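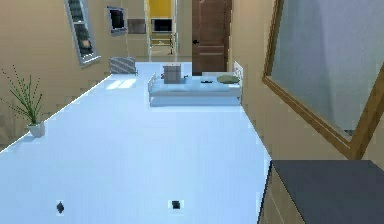 Die Haarrisse kämen ganz klar vom Scherben, hieß es heute früh am Telefon, da könne ich an der Glasur drehen, so lange ich wolle, der Ton aus Plumitz sei seit der letzten Lieferung einfach magerer und ich solle die Säcke zurückgeben.

Hm. Kann sein, glaube ich aber noch nicht. Ich hab die alten Probekacheln aus dem März nochmal rausgekramt (die lagen im Karton mit den kaputten Brennstützen, fragt nicht), und auf denen sind bei genauem Hinsehen auch schon feine Risse, nur viel weiter auseinander. Und die sind garantiert noch aus dem alten Ton. Also entweder war das Problem immer schon da und ist jetzt schlimmer geworden, oder ich werfe zwei verschiedene Sachen in einen Topf.

7. August 2018, Werkstattbuch, Fortsetzung Celadon

Damit es beisammensteht, wo wir gerade sind: das blassgrüne Celadon auf dem weißen Steinzeug, Elektroofen, Kegel sechs. Farbe prima, Oberfläche prima, Verlauf am Rand auch so, wie ich ihn haben will. Aber ein paar Tage nach dem Ausräumen fängt es im Regal an zu pingen, und wenn man dann mit Tusche drübergeht, sieht die Schale aus wie eine Straßenkarte. Für eine Vase wäre mir das egal, da ist es sogar hübsch! Für die Müslischalen geht es nicht.

Rezept bisher, aus dem Kopf notiert, bitte mit der Karte im Kasten vergleichen: viel Natronfeldspat, dazu Kreide, Kaolin, Quarz, ein bisschen Zinkoxid und eine Messerspitze Eisen. Der Feldspat ist mein Hauptverdächtiger. Natron dehnt sich beim Erhitzen stark aus und zieht sich beim Abkühlen entsprechend zusammen, und dann sitzt die Glasur auf dem Scherben wie ein zu kleiner Pullover. Mehr Quarz rein, Natron runter, steht in jedem Buch. Was in keinem Buch steht, ist, wie viel davon das Grün verträgt, bevor es milchig wird.

Was ich heute angesetzt habe

Fünf Becher, immer aus derselben Grundmischung, je 300 Gramm trocken. Der erste bleibt, wie er ist. In die anderen kommt Quarz dazu, jedes Mal zwei Teile mehr als im Becher davor. Der letzte Becher hat damit acht Teile extra und wird vermutlich zäh und matt, aber ich will das Ende der Reihe sehen und nicht wieder auf halbem Weg stehen bleiben wie beim Rostrot.

Abgewogen mit der kleinen Waage, die große driftet wieder. (Wer sie zuletzt hatte: bitte die Glasurspritzer unter dem Teller wegmachen, die klemmt sonst.) Alles trocken vermischt, dann ins Wasser gestreut, stehen lassen, zweimal durchs feine Bravo-Sieb. Beim dritten Becher war ein harter Klumpen Kaolin drin, den hab ich mit dem Gummispatel durchgedrückt, sollte nichts ausmachen, ich schreib es trotzdem hin. Maske auf beim Quarz, auch wenn es nur ein Löffelchen ist.

Dichte bei allen nach Gefühl angeglichen. Ja, ich weiß. Das Aräometer ist verschollen, und der Trick mit dem Messzylinder fiel mir erst ein, als schon drei Kacheln getaucht waren. Die Dicke hab ich dann wenigstens mit der Nadel kontrolliert, und die Kacheln sehen untereinander ziemlich gleich aus. Die vom vierten Becher ist einen Hauch dicker geworden, markiert mit einem Strich auf der Rückseite.

Pro Becher zwei Kacheln: eine aus dem alten Plumitz (ich hatte noch einen angebrochenen Sack hinter der Drehscheibe, knochenhart, hab ihn letzte Woche eingesumpft) und eine aus dem neuen. Wenn der Ton wirklich schuld ist, müsste das jetzt zu sehen sein. Die Altton-Kacheln tragen ein A in der Ecke, die neuen ein N, die Bechernummer steht mit Eisenoxid daneben. Dazu kommen zwei kleine Schalen mit der unveränderten Glasur, weil Risse in einer Rundung anders laufen als auf der flachen Kachel und ich mich auf Kacheln allein nicht mehr verlasse.

Notiz zum Schrühbrand

Die Altton-Kacheln sind alle aus dem gleichen Schrühbrand, die neuen auch, aber es waren zwei verschiedene Brände. Die neuen haben etwas mehr gesogen, man merkt es beim Tauchen sofort, das Wasser ist weg, bevor man die Kachel gedreht hat. Ich hab deshalb bei N kürzer getaucht. Sauber ist der Vergleich damit nicht. Wenn etwas Eindeutiges rauskommt, reicht er trotzdem, und wenn nicht, muss ich alles zusammen nochmal schrühen.

Der Feren

Der Ofen macht mir ein bisschen Sorgen. Betriebsstundenzähler steht auf 2.441, und die Spirale hinten unten hängt an einer Stelle aus der Rille. Hab sie noch nicht angefasst, kalt brechen die ja beim bloßen Hinschauen. Beim letzten Glasurbrand war der Kegel unten deutlich steifer als der oben, also brennt er unten zu kühl, und das passt leider auch wieder zu den Rissen: Eine Glasur, die nicht richtig ausgeschmolzen ist, löst weniger Quarz und bleibt natronreich. Ich stelle die Kacheln diesmal alle auf die mittlere Platte, eng nebeneinander, damit wenigstens diese Frage draußen bleibt. Schalen eine oben, eine unten.

Am Erkell-Regler hab ich das Programm vom Celadon gelassen, wie es ist, nur die Haltezeit am Ende auf 30 Minuten hochgesetzt. Vorher war sie kürzer, auf der Karte steht mit Bleistift etwas Unleserliches. Abkühlen ohne Programm, Deckel zu, Stopfen drin, und bitte, bitte lasst ihn zu! Neulich stand der Stopfen am Vormittag schon neben dem Ofen und man konnte es drinnen knistern hören. Das war zwar die Schwarzglasur und der ist alles egal, aber bei diesem Brand kann ich es nicht brauchen.

Kegel stehen oben, Mitte und unten, jeweils fünf, sechs und sieben. Ich trag sie nach dem Ausräumen hier ein und klebe die mittleren auf die Rückseite vom Blatt.

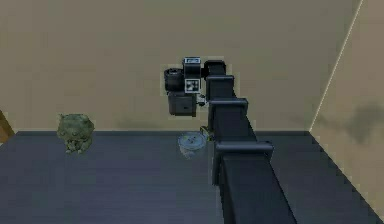 Wie ich danach prüfe

Bisher haben wir immer nur geguckt und gehorcht. Das ist zu wenig, ein Teil der Risse kommt ja erst nach Wochen. Darum diesmal die grobe Tour: Kachel in Wasser von rund 90 Grad, warten, bis sie durchgewärmt ist, dann mit der Zange direkt in die Schüssel mit Eiswasser. Abtrocknen, Tusche drauf, abwischen, unter die Lupe. Dreimal hintereinander. Was das übersteht, traue ich mich auch in die Spülmaschine zu stellen.

Brille auf dabei, es kann auch mal eine Kachel ganz springen. Das Umgekehrte, also zu viel Druck in der Glasur, wäre übrigens schlimmer als die Haarrisse, dann platzt sie an den Kanten ab und man hat Splitter im Müsli. Beim Becher mit den acht Teilen guck ich mir die Ränder deshalb besonders gut an. Mit dem Fingernagel drüber reicht nicht, lieber mit dem Holzstäbchen.

Eintragen bitte so: Bechernummer, A oder N, Runde, in der der erste Riss kam, und ob weit oder eng. Kein „ganz okay“, davon haben wir im Buch schon zwei Seiten und ich kann mit keiner mehr etwas anfangen (meine Schrift, ich weiß).

Falls es doch der Ton ist

Dann gibt es zwei Wege. Entweder die Säcke gehen zurück, was mir gegen den Strich geht, er dreht sich nämlich wunderbar und steht auch bei den großen Schüsseln. Oder ich passe die Glasur eben dem neuen Ton an und wir werfen die alten Kacheln als Referenz weg. Das zweite wäre mir lieber. Ich würde dafür gern einen Teil vom Natronfeldspat gegen Kalifeldspat tauschen, das bringt nicht viel, schont aber die Farbe, und danach eventuell ein wenig Talkum für die Kreide. Magnesium dehnt sich wenig aus. Es kann das Grün allerdings ins Graue ziehen, das hatten wir beim Seladon für die Teekannen, und das sah aus wie Spülwasser.

Fritte mit Bor wäre die dritte Möglichkeit. Da steht noch ein halber Eimer unterm Tisch, Etikett ab, ich meine, es ist die kalziumhaltige. Ohne Etikett kommt mir die aber nicht in eine Essgeschirrglasur, die nehm ich höchstens für die Gartenkugeln.

Offen

Aräometer suchen oder neu kaufen.
Waage reinigen, nachstellen.
Kaolin ist fast alle, beim nächsten Mal mitbestellen, und zwar den feinen.
Spirale hinten unten: erst den Brand durch, dann bei warmem Ofen mit der Zange zurücklegen (Hauptschalter raus!).
Rezeptkarte Celadon neu schreiben, die alte ist vor lauter Spritzern kaum noch zu lesen.
Am Telefon Bescheid geben, was bei A gegen N rauskommt. Ich hab um ein Stück Kuchen gewettet, dass beide reißen.

Nachtrag, später am Abend

Ofen läuft. Hat sauber angezogen, der Regler zeigt keinen Fehler, und die Küche nebenan riecht nach gar nichts, also war diesmal auch kein Wachs zu viel am Fuß. Becher eins bis fünf stehen mit Deckel im unteren Fach, bitte nicht zusammenkippen, auch wenn sie alle gleich aussehen! Vor dem nächsten Gebrauch kräftig aufrühren, der fünfte setzt jetzt schon ab wie Beton. Ich guck morgen nur auf die Anzeige und lass den Deckel in Ruhe.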